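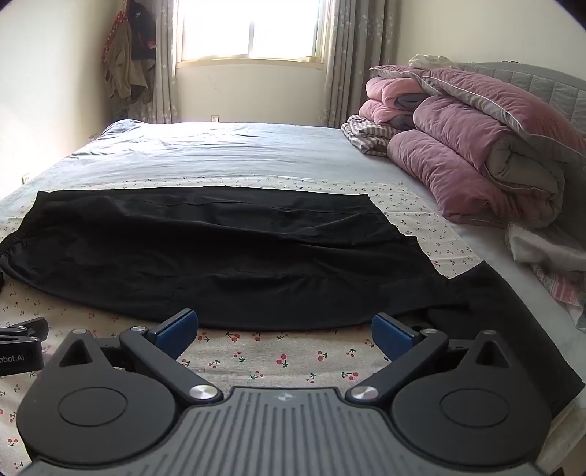

The Beklow 212 is a slatted bed base for mattresses up to 50 lb, sold in twin, full and queen widths. It replaces a box spring and fits inside most metal and wood bed frames with an inner ledge. Slat spacing, not slat thickness, decides how evenly a mattress is carried, and the 212 keeps its gaps at 2 3/4 inches over the full length. The load figures below apply to a person lying or sitting.

## Construction

Slats are spruce, planed on four sides and rounded on the upper edges. Each slat sits in a rubber holder that is screwed to the side rail. The holders are made by Ruchti and can be bought separately. Side rails ship in two halves and join with a steel sleeve and four bolts. Full and queen sizes include a center rail with three adjustable feet.

The finish is a clear water-based oil. It may be sanded and recoated. Do not use wax on the holder ends, where the slats have to grip.

## Specifications

| Item | Value |
|---|---|
| Base height | 2 7/8 in |
| Slats, twin / full / queen | 17 |
| Slat gap | 2 3/4 in |
| Rated load, full and queen | 500 lb |
| Mattress weight, max | 50 lb |
| Center foot range | 6 to 13 in |
| Part number, queen | 1,797 |
| Part number, full | 137 |

## Fit

Measure the inside of the bed frame at the head, the middle and the foot. Use the smallest figure. The base needs 1/4 inch of clearance on each side. Older frames are often narrower at the middle, and the rails must not be forced in.
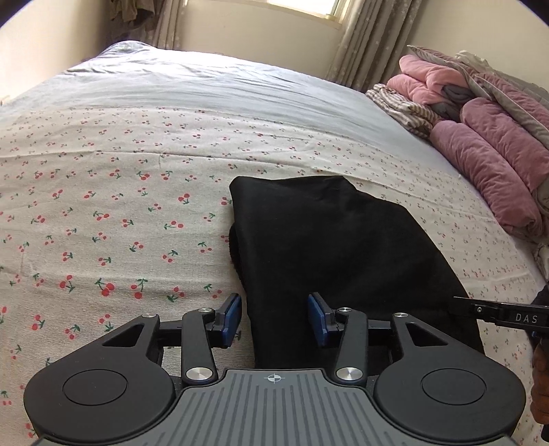 *Folded black cloth on a made-up bed, cherry-print sheet.*

Fitted sheets with pockets up to 15 inches clear the base without catching. Deeper pockets should be tucked between mattress and slats by hand.

## Assembly

1. Lay both rail halves on the floor and slide the sleeve over the joint.
2. Fit the bolts finger-tight. Check that the rail is straight, then tighten.
3. Press the slats into the holders, starting at the head.
4. Set the center feet last, with the mattress off.

Retighten the sleeve bolts after one month. A creak from the middle of the bed usually comes from a center foot that is set too short.

## Spares and service

Single slats, holders and feet are stocked at the Surkport warehouse. The Jultix felt strip kit fits all widths and is recommended for metal frames. Drawings are by Benedikt Auer. Send fit questions to Younes Belhaj in technical support, with the three inside measurements and the frame material. Orders placed before 2 p.m. ship the same day. Revised slat holders have been fitted to all sizes since May and are interchangeable with the earlier type.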